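3.2 Readers, letter pages and the slow serial

We turn now to the letters, which were for us the most enjoyable part of the whole collection to work through, and which we suspect have been passed over by earlier writers mainly on account of the small type. Husari ran as a monthly science fiction comic out of Drirnura Press, and from its third issue onward it gave over the inside back cover, and quite often a good part of the page facing it, to mail from readers. We read 842 of these letters from beginning to end, some of them several times over, and we grew rather fond of the people who wrote them.

The story itself will be familiar from section 2. A surveyor wakes aboard the ore carrier Stellance with someone else's memories, and spends a very long time working out whose they are. What matters for this section is how slowly the answer came. Readers were asked to wait, month upon month, for a reveal that a modern collected edition delivers in a single sitting, and the letter page was where they did their waiting together. They traded theories about the colour of the surveyor's gloves. They argued over whether the ship's voice was lying or only confused. One reader wrote in every month for most of a year to insist that the cook was behind it all, and the editors, to their credit, kept printing the letters - and, in the November issue, gave the cook a page of his own.

It would be easy to treat this sort of thing as a charming sideshow, but we would like to suggest that it shaped the comic. We coded each letter under one of 3 headings (theory, complaint or greeting) and then looked for the same ideas turning up in the scripts that followed. Theories were by far the most likely to be answered on the page, although the answer was sometimes a joke at the theorist's expense. Complaints tended to be dealt with in the editors' replies and went no further. Greetings, bless them, asked for nothing at all and mostly got a kind word back.

We should be careful here. Scripts were finished well ahead of printing, and a likeness between a letter and a later scene may be no more than two people having the same sensible thought about the same puzzle. The print run was also modest, around 2,000 copies in most months, so the writers of letters were a keen and probably unusual slice of a small readership. Even so, the two-part Leckie Station story leans so heavily on a reader's map of the lower decks, right down to the misplaced stairwell, that we find it hard to put down to chance. We come back to that map in section 4, where the stairwell is compared with the plans drawn for the later reprint.

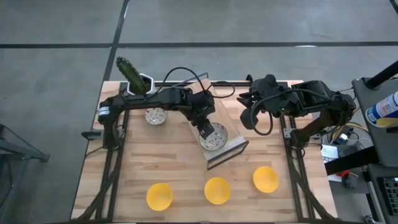

Figure 3. Two black arms mounted at a wood-topped table with black rails.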